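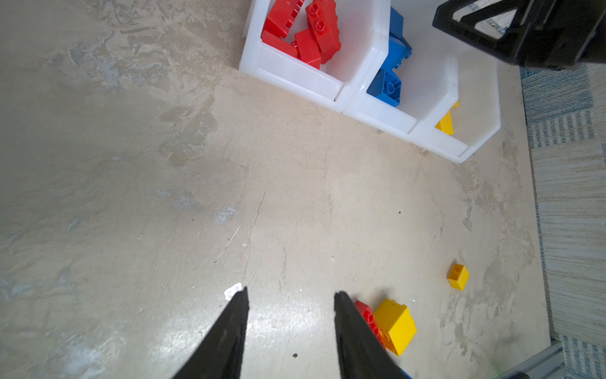 What is the software being built to do?
It lets two arms share one table and sort toy bricks by color, with a planner deciding which arm goes for which brick and a perception layer telling the planner what is left to pick up.

Arkalari two-arm planning, April progress report
Prepared for Britside by Feven Tefera

This was a really good stretch for the project! At the last report we had a planner that worked nicely in simulation and got nervous on the real cell. The new one runs on the cell all day, and most of our time now goes into perception, where we wanted it to go.

Planner

The old planner locked the whole table whenever one arm moved. Silviu Oprea replaced that with small reserved zones that open and close as each arm travels, so the second arm can start its approach while the first is still over the sorting bin. Replanning after a change of target now takes 81 milliseconds, which is short enough that we stopped noticing the pause. The zone code is in the main branch and has its own test suite (598 recorded layouts, replayed every night). 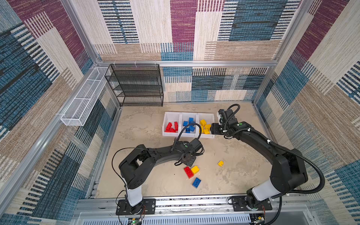 Two-arm cell with the three-compartment bin and loose bricks in front of it.

One thing still bugs us. When both arms want the same compartment, the tie goes to whichever arm asked first, even if the other is much closer. Silviu has a cost-based version on a branch, and it looks promising, but it sometimes swaps its choice twice before moving. We'd like to fix that before merging.

Perception

Color labels come from the overhead view and grasp angles come from the wrist cameras. Joining the two was the biggest job of the period. We had been matching them by position alone, and a small calibration error was enough to pair a red label with the brick next to it. The matcher now uses position, color and outline together. We also moved the calibration check into the startup script, so a bad mount shows up before the first pick instead of an hour later.
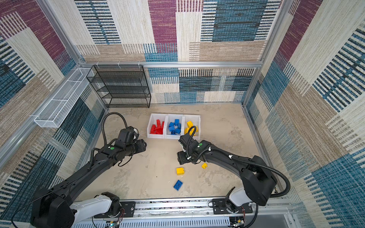 How does the system handle a brick that both arms can reach?
The planner scores the travel path for each arm against the zones already reserved, assigns the brick to one of them, and holds that choice until the pick is finished or called off.

That is the behavior on the cost-based branch, at least. The main branch still uses first come, first served, as described under Planner.

Tight piles are the hard part that remains. A brick on its own gives the grasp model a clean outline on every side. Once several of the same color touch, the outlines run together and the model likes to propose one long brick that doesn't exist.
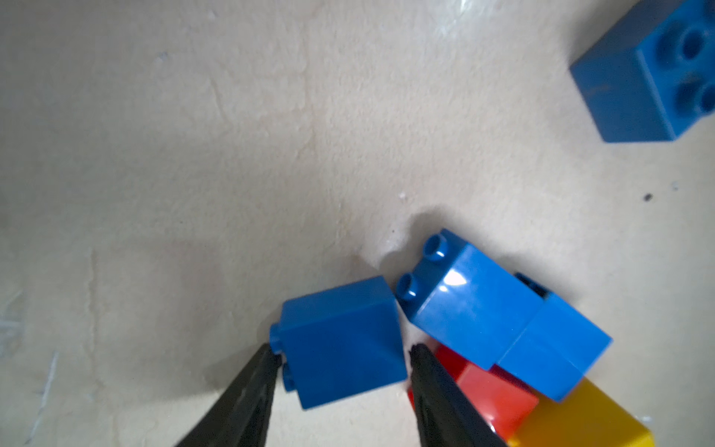
We have started splitting these merged outlines by looking for studs first and working outward to the edges. Feven labeled 100 pile views by hand for this, and the first trained version already separates side-lying bricks much better than we expected. It is weaker on bricks seen from straight above, where the studs are clear but the gaps between bricks are thin.

Tooling

The log viewer (we call it Prikow) can now play both arms' plans on one timeline, with the reserved zones drawn in. It's a small thing and we use it constantly. The Varghese team asked for a copy and we've sent them the build, along with an apology for the setup notes.

Budget and next steps

Spending is on plan, with 25 percent of the compute allowance still unused. We'd like to put that toward retraining the pile model. Next up are the tie-breaking fix, more pile labels, and a retry rule for grasps that close on nothing. Silviu will send the updated test results with the next invoice.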